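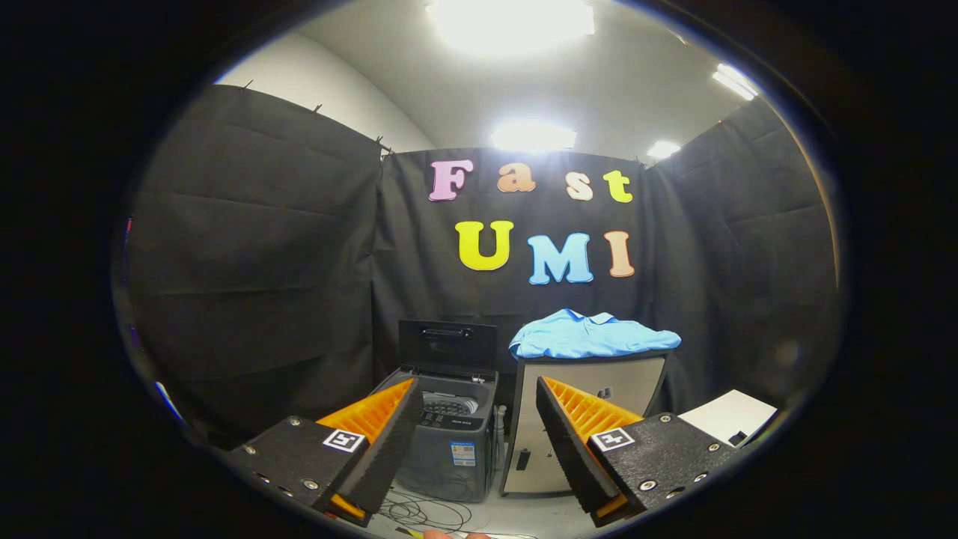

Step 3. Price the work cell before you price the gripper

Posted in March by Teemu Kuusisto

Most first budgets for hand-held gripper work list the gripper and stop there. Set up the sheet by station instead. A laundry station needs lines for:

- the washing machine, top-loading if the wrist has to reach down into the drum
- a cabinet or other surface at a height the jaws can reach
- garments, including at least one collared shirt
- black curtains on three sides, with clips
- ceiling lighting
- spare fingers, pads and printed markers

Our station came to 2415 euros without the gripper. The first draft said 2000. The difference was curtain hardware and a second set of pads — both ordered late, both with separate shipping.

Measure the floor next. Allow for the machine, the cabinet, the hose run between them and one standing operator. Cables need their own route, so add covers or ties to the sheet.

Order 2 sets of fingers per gripper. Drosomen quoted us 18 working days for replacements, and Sirkka Salminen in purchasing now treats that as the minimum.

Send the sheet for approval with the floor plan attached. Step 4 covers mounting plates and screws.

We use cookies to remember your settings. Accept | Manage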